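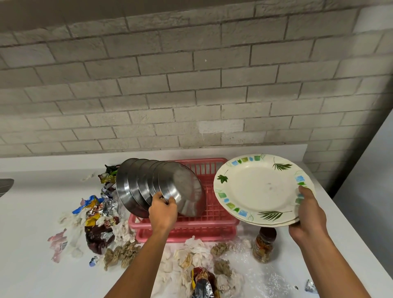
Household Tasks Project Group
Minutes of the meeting of 21/08/2020

Chair: Intan Tjoa
Minutes: Anisa Ginting
Apologies: none received

1. Minutes of the previous meeting

Accepted with one correction. Under item 4, "gripper force limit" should read "gripper speed limit." The force limit has not been changed.

2. Recording status

Anisa reported 1,539 clips on the project drive, of which 93 still have no task label. The target for the end of the project remains 3,000. Upload from home connections is slow in the evening and members were asked to start transfers before they leave the kitchen, with the laptop on mains power.

The counter-clearing set is the weakest part of the collection. Most of the clips in it show a counter with two or three items on it, well separated. The group agreed that the set needs more clutter: steel plates standing in a rack, paper plates, snack wrappers, used tissues, foil and bubble wrap together on one surface. Thin and shiny objects are to be kept in, as these are where the detector currently scores lowest.

Intan asked that both hands stay in view while a plate is being handled. Clips where one hand leaves the picture for a short time are acceptable. Clips where the wrists are hidden throughout are to be marked "partial" and kept in a separate folder.

3. Labels

There was a long discussion of the label list. Decisions:

Paper plates and steel plates get separate labels. The planner has to send one to the trash and the other to the rack, and a single "plate" label makes that impossible.

A stack of plates held in one hand is labeled once, as a stack. The number of plates goes in the notes field if it can be seen.

Crumpled tissue and crumpled brown paper were merged last month. They will be split again. Anisa will rerun the script on the older clips and check the result by hand.

Bubble wrap had no label. It is added as "flexible sheet, clear." Foil is added as "foil" whether it is flat or crumpled.

Closed jars count as "keep" items. The arm is not to touch glass at any stage of the project, and the planner should treat a jar as an obstacle with a clearance of 100 mm on all sides. Intan noted that this will leave some trash out of reach when it lies right beside a jar. The group accepted this for now.

4. Drititz planner

The current build orders the job as follows: remove trash, then move dishes, then report finished. In the last bench test it stalled when a wrapper was leaning against a plate, with each item marked as blocking the other. Intan has written a rule that lets the arm pull the wrapper first if the plate is supported by the rack. The rule works in simulation — it has not been run on the arm.

Agreed that no further features go into the planner until this has been tested.

5. Arm and gripper

The Rultis arm is back on the bench with the new wrist cable. Calibration was repeated and the offset at full reach is smaller than before. The rubber pads on the fingers are worn and slip on steel rims. Two pad materials will be compared, using the same plate and the same rack position for each run.

Members are reminded that the stop button is tested at the start of each session and the test is written in the log. There were gaps in the log in August.

6. Nikoncombe competition

The entry form asks for a two-page system description and a video of one complete run without cuts. The group will enter the tabletop category. The Setiawan category was considered and dropped — it requires a mobile base.

Anisa will draft the description. Intan will provide the diagram of the planner. The video is left open until the pad comparison is complete.

7. Actions

AG: split the tissue and paper labels; label the remaining clips; first draft of the system description.
IT: test the wrapper rule on the arm; planner diagram; order pad material.
All: record counter-clearing clips at the higher level of clutter.

8. Other business

The bench room key is to be signed for on the sheet by the door. The next meeting will be announced on the group list.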